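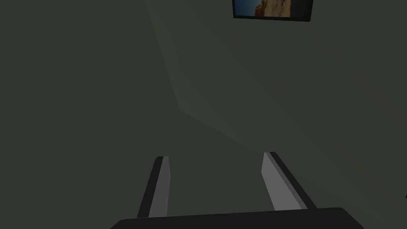
Dim corner, gray-green walls.

May 16, 2019

I'm going back to the desert in August! Yes, August, I know. Last time I had two days at Clillen and spent most of the first one just staring at rocks with my mouth open (and a fair bit of grit in it).
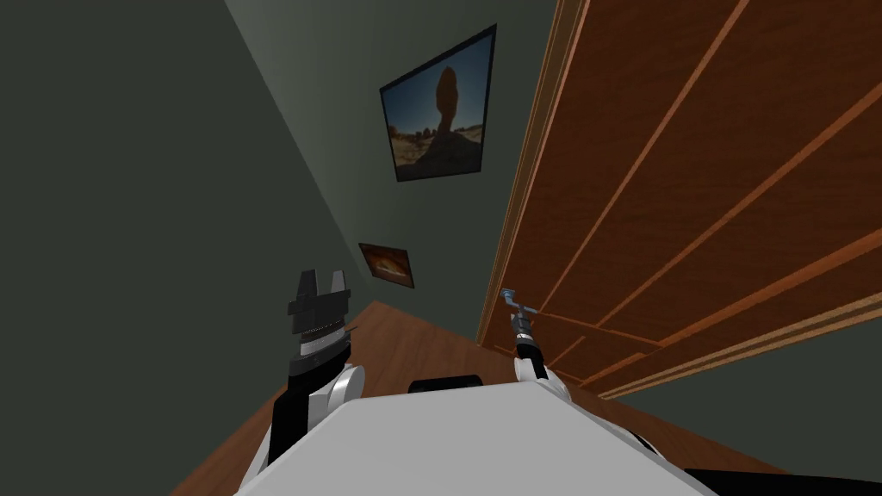 2 min read

So the plan is the Udska loop, nearly 50 miles, split over eight days so I can be off my feet by mid-morning. Short walks at dawn, long naps, then out again for the sunset. I love how the sandstone goes from dull brown to orange while you're still hunting for your other boot. And the quiet out there! I've been boring everyone at work with it for weeks. I'm taking the old Reltis stove, which still lights if you're patient with it, and way too many dried apricots.

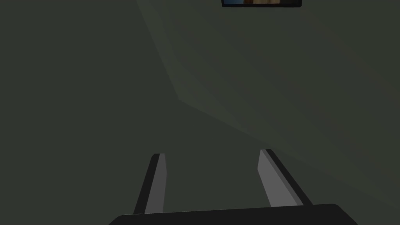 Comment from a reader: Go around Udska the other way if you can, the climb out is in shade until ten or so. And carry more water than you think for the last stretch, the spring there was dry when I went.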